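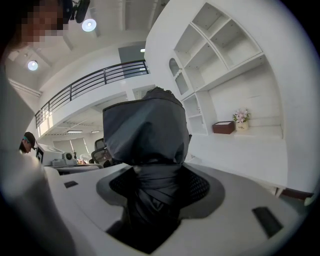 Interior Surfaces and Light
Unit 3: Tall White Rooms
Course notes, Qistina Ngui

Reading before class: the chapter on ceilings in the course pack. Bring a tape measure, a soft pencil, and the grid paper from Unit 2.

1. Why ceiling height changes the job

Most of what we covered in the first units assumed a room you can paint and light from a stepladder. A two-story room is different. The ceiling takes up more of what people see when they walk in, and it is much harder to reach afterward. Decisions that can be put off in a normal room (where a fixture goes, which way the boards run, what happens where a beam meets the wall) have to be settled on paper first.

Draw the ceiling as its own plan. Students tend to draw the floor plan carefully and then put a few circles on a copy of it for the lights. A reflected ceiling plan should show beams, light fixtures, vents, anything hung from the ceiling, and the edges of any upper floor or gallery.

2. White ceilings with exposed beams

When the ceiling and the beams are both painted white, the beams are still visible, but only through shadow. The eye reads a soft edge on the side away from the light. Paint the same beams a dark color and they become the strongest lines in the room.

Points to note on your survey sheet:
Direction of the beams in relation to the longest wall.
Depth of the beam below the ceiling surface.
Spacing, measured center to center. In the Sitompul studio plan we use for practice, the spacing is 457 mm. Write it on the drawing in millimeters and do not convert.
How each beam ends: into the wall, onto a ledge, or against another beam.

Finish matters here. A flat paint hides uneven plaster and repairs. A paint with some sheen sends more light back down but shows every roller mark, and lights mounted close to the ceiling make this worse. For the practice plan, specify flat for the ceiling and the beams, and a washable finish for the walls up to hand height.

3. Round ceiling lights

A round fixture on a beamed ceiling can go in the bay between two beams or on the underside of a beam. In the bay, the beam blocks part of the light to each side, so the walls may show bands. On the underside, the light spreads more evenly, but the wiring has to be hidden and the fixture hangs lower.

Mark both options lightly before choosing. Then stand at the door, at the middle of the room, and at the work surface, and consider what a person would see from each spot. Glare is usually judged from a standing position, but people who lean back or look up while working will notice it sooner.

Prasetyo Pillai will go over lamp output in the lab hour. For the exercise, assume 1,000 lumens per fixture and leave the number of fixtures open until your wall colors are chosen. White walls need fewer.

4. Things that hang

Cameras, speakers, sensors, and projectors often arrive after the lights have been placed. In a white room a black device is easy to see – sometimes easier than the light next to it. Ask the client early for a list. Where the list is incomplete, leave one bay free and note it on the plan.

Keep hanging items out of the direct path of a light. A dark body close to a fixture throws a large shadow on the ceiling or the opposite wall. Note access too. If a device needs cleaning or a cable change, someone will be on a ladder or a lift under it, and the floor below should be clear of built-in furniture.

5. Exercise

Work in pairs on the Sitompul plan.

a. Draw the reflected ceiling plan with all beams.
b. Place the lights and give the reason for each position in a single line.
c. Add one hanging device and show how it is reached.
d. Write a short finish schedule for ceiling, beams, and walls.

Label each sheet with both names and the unit number. Pencil is fine. Sheets are collected at the end of the lab hour, and corrections can be handed in with Unit 4.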